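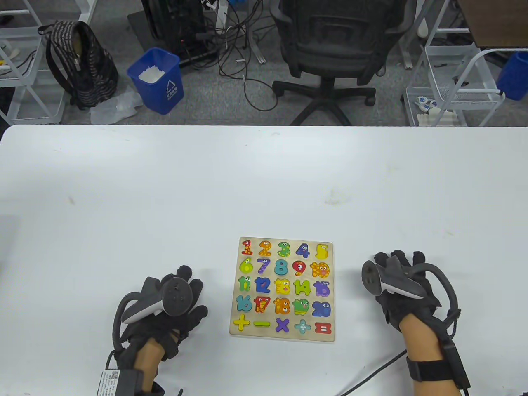 Cultural Routes and Heritage Travel
Handout 4: Reading the claims made for a walking route

Read this before the seminar and bring it with you. The two exercises at the end will be discussed in class and the second one is graded.

1. Where we left off

Last time we looked at how a path gets a name. Tracks that served mills, markets and parish churches were strung together on a map, given one logo and one color of paint, and opened as a "historic route." There is nothing wrong with this. People like to walk, villages like to have guests, and a line on a map helps the two find each other. The trouble starts with the brochure.

This handout is about the brochure. Our case is the Lustico Way, a marked trail from Usov to Drurden that is sold to visitors as a medieval salt road. I have walked the whole of it once and the middle part three times. I enjoyed it. I also think that very little of what is printed about it would survive an afternoon in an archive.

2. The standard story

Almost every page about the Lustico Way says the same four things, often in the same words, which should already make you suspicious:

-- that the route was first described in 997
-- that salt was carried along it for 400 years
-- that pilgrims used it "in great numbers"
-- that the modern trail "follows in the footsteps" of those travelers

We'll go through them one at a time.

3. The date

The year 997 is on the trailhead signs at both ends. It is on the passport that walkers have stamped. It is on the beer.

What is the source? The signs give none. The route's own guidebook refers to "an ancient charter." An older guidebook, which the newer one copies closely, says a little more: the charter confirms that a monastery owned a meadow and a toll near Usov. So we have a toll, and a toll does mean that somebody was passing with goods. It doesn't tell us where they came from or where they were headed, and it says nothing at all about Drurden.

We also don't have the charter. We have a later copy, made at a time when the monastery was in a dispute over that very toll. Monks in a dispute had every reason to own old documents and were good at producing them. The copy may be faithful. It may not be. A careful writer would say "a charter dated 997, known from a later copy, mentions a toll at Usov." You can see why that didn't fit on the bottle.

A general rule for your own work: ask what the document is about before you ask how old it is. A charter about a meadow is evidence for a meadow.

4. The salt

This claim is better than the first. Toll lists from the later Middle Ages do mention salt, along with hides, iron and cloth. Carts of it went through Usov. The question is whether they then took the hill path that walkers follow today.

Think about the load. Salt is heavy, and it spoils if it gets soaked. The Lustico Way climbs steeply out of the valley at Gajdoš, stays on the ridge for most of a day, and comes down again by a staircase of roots. There is a river road below it, longer but nearly flat. You are a carter with a loaded wagon. Which do you take?

Defenders of the ridge have an answer: pack animals. Mules can manage the ridge, and the river road flooded in spring. I think that's fair. In a wet April the ridge may well have been the better choice. But it turns a salt road into a detour that was sometimes used for salt, and the claim of 400 years of steady traffic has to come from somewhere other than the landscape. So far as I can find, it comes from subtracting the date of the first toll list from the date of the last one. Two lists, centuries apart, with the gap between them filled in by hope.

Hollow ways are sometimes offered as proof. These are the sunken stretches of track you meet just above Gajdoš, with banks higher than your head. They are lovely and they are certainly old in the sense that they weren't dug last year. Wheels, hooves and rainwater make a hollow way, and so does dragging timber. On soft ground it can happen within a couple of generations. Without a find in the fill or a map that shows the track, a hollow way has no date. 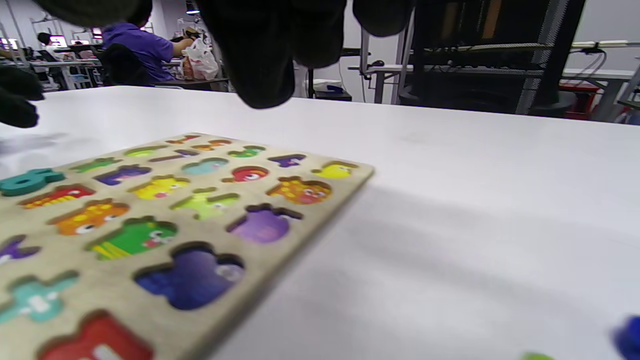
5. The pilgrims

There is always a pilgrim. I would ask you to notice how often the word turns up in route marketing and how seldom anybody says which shrine the pilgrim was going to.

In the case of the Lustico Way there are two pieces of evidence. One is the chapel on the ridge. The other is a scallop shell carved above a door in Drurden.

The chapel was built long after the period in question and was paid for by a landowner who wanted a place to hear Mass when he was hunting. That much is written over the entrance. There may have been an older chapel on the same spot. The guidebook says there "surely" was. When you meet the word surely in a guidebook, stop and look for the footnote.

The shell is more interesting. Shells do mark houses that took in pilgrims. They also appear as plain ornament on doors, fountains, chairs and spoons for several hundred years with no religious meaning at all. The door in Drurden belongs to a house that was rebuilt after a fire, and the shell sits in the newer part. It could be a copy of an earlier one. It could be decoration. We don't know, and a person who tells you they know is selling a bed for the night.

None of this proves there were no pilgrims. People walked long distances to shrines all over Europe and some of them must have come through this valley. My complaint is with "in great numbers." Numbers leave traces: hospital accounts, burials of strangers, complaints from innkeepers. Show me a few of those and I will be glad to change this handout.

6. The footsteps

The last claim is the easiest to test, and you can do it with two maps and a pencil.

The modern trail avoids the main road wherever it can, for good reasons of safety. The main road lies on top of the old road for most of the distance between Usov and Gajdoš. It follows that on this section the walker is kept carefully away from the footsteps in question. The trail also loops through two villages that joined the route association later and wanted to be on the line. One of the loops adds a climb that no sane traveler would have made.

On the final stretch into Drurden, by contrast, trail and old track do seem to agree. There is a boundary description that mentions a ford, a large stone and a path between them, and the ford and the stone are still there. I find this the most convincing hour of the whole walk. Oddly, the signs say nothing about it.

7. Does it matter?

Students often object at this point that the walkers are happy and the villages have some income, so who is harmed? It's a reasonable objection and I don't want to wave it away.

My own view is that two things are lost. The first is money spent in the wrong place. The route association paid for a replica toll gate at Usov, on a spot chosen for its parking, while the stone at the Drurden ford has no protection and gets driven around by tractors. Once a story is fixed, funding goes to the story.

The second is the real history of the valley, which has plenty of it. Charcoal burners worked that ridge. So did seasonal laborers on their way to the harvest, and peddlers, and drovers taking geese to market with their feet dipped in tar (this last is from oral accounts, so treat it with the same care as everything else). Most of the people who used these tracks had neither salt nor a shrine in mind. They don't get a stamp in the passport.

There is also the matter of the visitor figures. The association reports a rise of 60 percent in walkers since the signs went up. The figure is based on passports sold. Passports were not on sale before the signs went up in any form that was recorded, so I would like to know what the rise was measured against. I have asked. I'm still waiting.

8. Words to watch for

ancient -- nearly always means "we haven't checked"
legendary -- there is a story, probably recent
it is said that -- by whom?
crossroads of cultures -- there was a market
unspoiled -- no bus
authentic -- look for the word "reconstructed" nearby
since time immemorial -- has a legal meaning, which isn't the one intended

You may use any of these words in your essays if you can defend them. Few people have managed it with "ancient."

9. Exercises

Exercise 1 (for discussion). Take one page of tourist writing on any long-distance route. Underline every statement about the past. Mark each with S if a source is given, N if none is given, and C if you have found the same sentence elsewhere. Bring the marked page.

Exercise 2 (graded). Write a trailhead sign for the Lustico Way at Gajdoš. It must be accurate, it must admit at least one thing that isn't known, and it must make a tired family want to keep walking. I have tried this myself and it's harder than it sounds. A dull sign is a failure too -- I take points off for those as readily as for a false one.

Copies of the toll lists in translation are in the course folder, along with the two maps needed for section 6. The older guidebook is on short loan, and the spine is going, so please don't flatten it on the scanner.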